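Search datasets, notes, people

Home Data Notes About Contact

# Gondside High Street Closures - README

March 26, 2020 - by Sunee Panyasiri

A small dataset of which shops, cafes and services in Gondside have shut, gone to takeaway or stayed open, kept up by me from my kitchen.
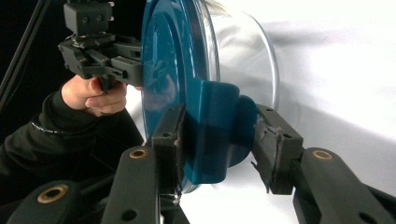

Can I add my own business to the list? Send me the name, the street and what you're doing at the moment, and I'll put it in by the next morning.

## What this is

It began as a note on my phone. My neighbour wanted to know if the hardware shop on Brenuvstead Road was still cutting keys, I didn't know, and by teatime I'd rung half the street. Hardware shops are on the list of places allowed to stay open, but plenty of owners have decided to close anyway, and the signs in the windows don't always agree with what's on their web pages. So I started typing it all up, and then my sister asked for a copy, and then the bakery did, and now it's a proper file with a proper README (this one!).

There are 194 businesses in it. That covers the High Street, Brenuvstead Road, the little parade by the station and the market stalls that had a regular pitch. It doesn't cover the retail park, which really belongs to the next town over, and it doesn't cover people who work from home, such as childminders and piano teachers. I'd love to do those one day but I haven't got the list.

## What's in the folder

- `businesses.csv` - one row for each business, the main file
- `changes.csv` - one row each time a business changes what it's doing
- `streets.csv` - street names and the short codes I use for them
- `old/` - my first attempt, kept because the notes column has things in it that I haven't moved across yet

### Columns in businesses.csv

- `id` - a number, never reused, even if I delete the row
- `name` - what it says over the door, which may differ from the company name
- `street` - short code, see `streets.csv`
- `kind` - cafe, pub, grocer, hair, clothes and so on
- `status` - open, takeaway, delivery, closed or unknown
- `hours` - free text, sorry, I gave up trying to make it tidy
- `phone` - only if the owner displays it publicly
- `source` - rang, window, email or told
- `checked` - the day I last checked

`told` means somebody mentioned it to me and I haven't confirmed it. Please treat those rows with a bit of caution. There are 15 of them right now and I'm working through them in the evenings.

## How I collect it

Mostly by telephone! I ring in the morning, when people tend to be in sorting out deliveries, and I ask the same two things: are you trading, and how does a customer buy something from you? If I can't get through after 2 tries I mark it unknown and look at the window next time I'm walking to the grocer's. I'm not making special trips for this, so rows for the far end of Brenuvstead Road can be a few days behind.

The starting list came from the traders' directory that was printed in November. It was already a bit out of date (two of the cafes had changed hands and the shoe repair place had moved upstairs), so if you find a shop that closed before any of this began, that's probably where it crept in.

## Things that might trip you up

Jemer is in there twice. It's a cafe at the front and a catering business at the back, with different phone numbers and different status, so I've kept both rows on purpose. Please don't merge them.

Yang is the noodle place by the station and is down as `takeaway`, but they also deliver if you live on the same side of the railway line. I couldn't think how to fit that in one column, so it's written out under `hours`, where it doesn't belong.

Pubs are all `closed` apart from the ones selling meals from a side door, which are `takeaway`. I don't record beer sales separately - I've been asked, and I think it's best to ring the landlord.

A `closed` in my file only means the doors are shut today. It says nothing about whether a business will be back, and I'd be cross if anyone used it that way. Several owners told me they've no idea themselves, and a couple were quite upset on the phone. If you're writing about this for a newsletter or a paper, please talk to them first.

## What I'd like it used for

Finding your lunch, mainly. I'd also be very happy to see somebody turn it into a printed sheet for people who aren't online. I had 200 copies of an early version run off and they went quicker than I expected, so there's clearly a need, but my printer isn't up to doing it every week and neither is my purse.

Please don't use the phone numbers for selling things. The owners have had enough calls about card readers already.

## Changes

- Added the market stalls
- Split `takeaway` and `delivery`, which used to be one value
- Fixed the street code for Station Parade (it was the same as Station Road, whoops)
- Took out personal mobile numbers where the owner asked me to

## Still to do

- Move the leftover notes out of `old/`
- Add a column for whether a place takes cash, as so many have stopped
- Check the opening times for both chemists again, they keep changing
- Decide what to do about the garden centre, which is just outside the boundary but everybody goes there

## Licence and getting in touch

Copy it, share it, print it, change it. A mention of where it came from would be nice. If a row is wrong, email me with the `id` and what it ought to say - the contact page has the address. If you own the business and want to be taken off altogether, tell me and I'll do it the same day.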